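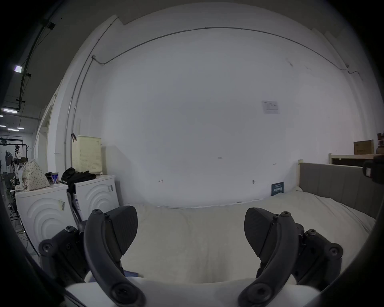
Practice bed, view from the gripper

Gripper keeps losing the fold on the second layer - what are we doing wrong?
Posted by Brahim Hajji

Student club project, clothes folding on a bed. Hand-held grippers, one per hand, we record demos and train on them after. Single layer goes ok. Once its folded the fingers grab both layers or slide off the top one. Almost 600 demos so far, most of them thrown out. Demo day is Fri 4 June so no time for new hardware. Any quick fixes?

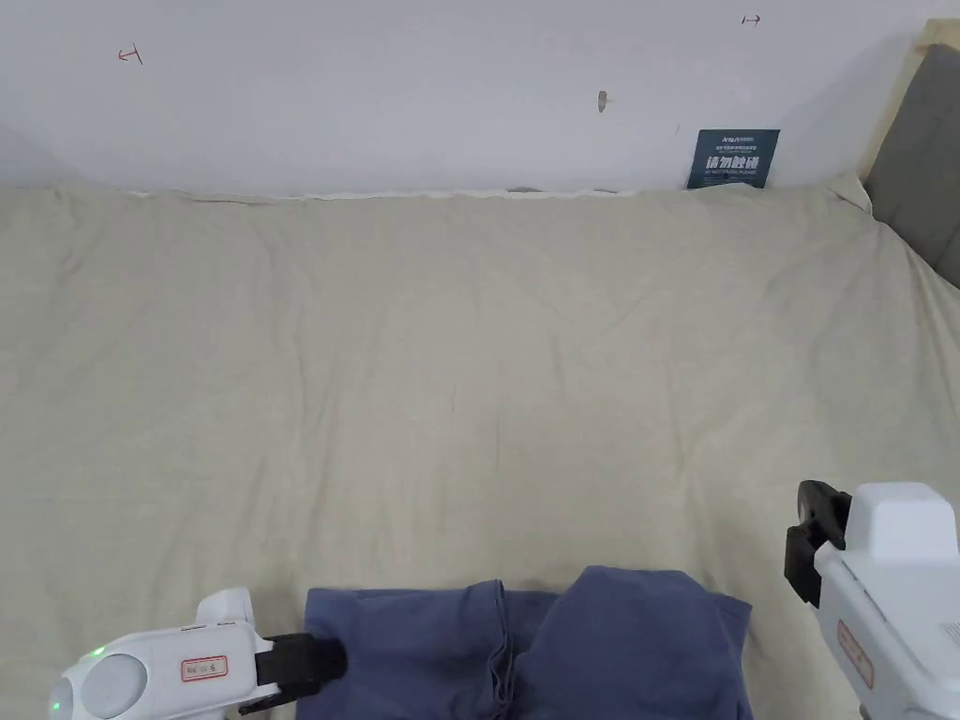
Page last changed: Fri 4 June, 6 edits

Cledell
Navy cotton on a beige sheet, had the same thing last year. Come in from the side, low, fingers almost closed, then open once you touch the edge. We were opening way too early. Also pull the sheet tight before every demo - wrinkles under the cloth lift when you pinch and the policy learns to grab sheet. Took us 5 evenings to figure that out, wish we'd asked.
And don't throw out all the bad ones. Keep any where the operator lets go and regrasps, we got alot of recovery out of those.

trender1234
get softer pads

Prokelix
Pads might help but he said no new hardware. I'd look at the second hand. If it's hovering off to the side while the first one pinches, nothing holds the bottom layer down. Press with one, pinch with the other, same order every demo. Whoever is operating has to agree on teh order too, ours didnt and the model just froze half way.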